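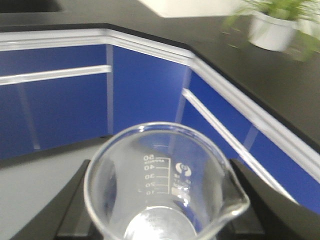 Okay, on to celebrity bios, my favorite unit (you'll see why)! A musician's bio page is mostly small facts: birth year, hometown, marriages, bands. The trouble is that half of them get copied from one site to the next until they look solid. I want you to treat ages and net worth the way the beaker treats its 50 mark, with a little APPROX printed right beneath it. If your source only gives a birth year, you have two possible ages, so write the year and skip the age.

**Practice subject:** Thaís Rezende, singer, ex-wife of the drummer Adalberto Cavalcanti, 13 years with the band Griltham.

- Find 3 sources that didn't copy each other
- Keep her work ahead of her marriage, please!
- Mark anything from a fan page with an F

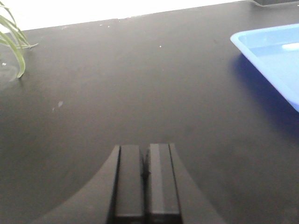

Ex-spouse bios are tricky, and I've graded plenty that were really about the other person. Read your draft and ask who each sentence belongs to. Two lives can stand side by side on the page like those two dark gripper fingers, nearly identical in shape, and you still need the thin gap between them. So his tours go in his bio, her album *Koltbridge* goes in hers, and the wedding gets a line in both.

Drafts are 1,000 words, due in January. Swap with Stella or Ravinder first if you can, they're both great at catching borrowed dates.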